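Comparison of Two End Effectors for Handling Stacked Tableware
Student project report, Robotics Laboratory
Lovisa Lindqvist and Tavion Marchetti
July 2021

Summary

Two end effectors were compared on a single robot arm: a two-finger parallel gripper and a multi-finger hand fitted with a textured glove. The task was to separate the top item from a stack of curved white pieces and set it down on a flat platform. The parallel gripper was faster and easier to control. The gloved hand dropped fewer pieces and needed less accurate positioning, but cable routing limited its use at some wrist angles. We recommend the parallel gripper for fixed stack positions and the gloved hand where the stack position varies.

1. Background

The work follows the Bultley project, in which an earlier group built the arm mounting and wrote the motion software. Their report, handed in the previous November, left open the question of which gripper to use. They had tested only the parallel gripper, and only on flat parts.

Curved pieces with rounded lips are harder. When they are nested, the gap between one rim and the next is small, and a rigid finger tends to catch two rims at once. A compliant surface can in principle drag the top piece sideways by friction before the grip closes. The purpose of this project was to find out how much that helps.

2. Equipment

The arm was the same for all tests. Both end effectors attach to the last joint through an adapter plate that we redrew to bring the two tool centers within 4 mm of each other. Changing over takes one person 11 minutes, including reconnecting the wiring.

The parallel gripper, called Ekpo in our log files, has two flat fingers with replaceable pads. It has one motor and reports finger position and motor current.

The multi-finger hand, called Gorumness, closes its fingers separately. It was used with a black glove throughout. The glove is ribbed and covered with short, dense bristles. We chose it over a smooth glove after bench trials in which the smooth material slid on glazed surfaces. A wrist camera was used with both tools to locate the stack and to check the approach by eye.

Control ran on the lab computer through Flerura, the student-written controller. It sends position targets to the arm and closing commands to the tool, and records both. No changes were made to the arm control loop between the two test series.

3. Method

Each attempt started from the same home position. The arm moved to a point above the stack, descended, closed the tool, lifted, and moved to the platform. An attempt counted as a success if exactly one piece was lifted and set down without falling over.

Two conditions were used. In the first, the stack stood at its taught position. In the second, it was shifted sideways by a random distance of up to 23 mm, and the arm was not told about the shift. Each tool made 100 attempts in each condition.

For the gloved hand, one finger was held extended during the approach and the others were curled. The extended finger was used to touch the rim first. Closing all fingers together was tried early on and given up, as the outer fingers reached the stack too soon and pushed it away.

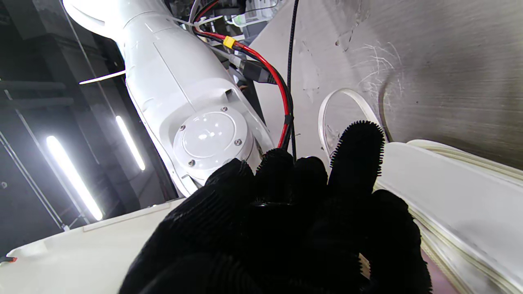
Figure 1. Gloved hand with one finger raised, seen from the wrist camera. Stacked pieces at right, arm joint and cabling behind.

Cable routing needed more attention than expected. The hand draws more current than the gripper and has its own supply line in addition to the signal wiring. Both were brought down the outside of the arm with slack left near the last joint. At large wrist angles the slack was used up and the cable pulled against the plug. We therefore limited wrist rotation in software for the hand - the limit was not applied to the parallel gripper.

4. Results

With the stack at its taught position, the parallel gripper succeeded in 91 attempts and the gloved hand in 88. We do not consider this difference meaningful. With the stack shifted, the gripper succeeded in 52 attempts and the hand in 79.

The types of failure differed. The gripper most often lifted two pieces together or closed on air. The hand rarely lifted two, but it sometimes let a piece rotate during the move, so that it landed on its rim and tipped.

Cycle time was shorter for the gripper in both conditions. Most of the extra time for the hand was spent on the slow closing motion, which we did not try to shorten.

5. Wear

The glove was inspected after 2,000 open and close cycles on the bench. Bristles on the pads of the two most used fingers were flattened, and grip on a glazed test piece was slightly lower. The gripper pads showed no change.

6. Further work

The wrist rotation limit should be removed by rerouting the supply line, ideally through a guide clipped to the arm housing. The closing speed of the hand should be tested in steps. Lindqvist's script for sorting failures by type is stored with the log files and runs on data from either tool. Marchetti's adapter plate drawings are in the same folder; the second revision is the one that was machined.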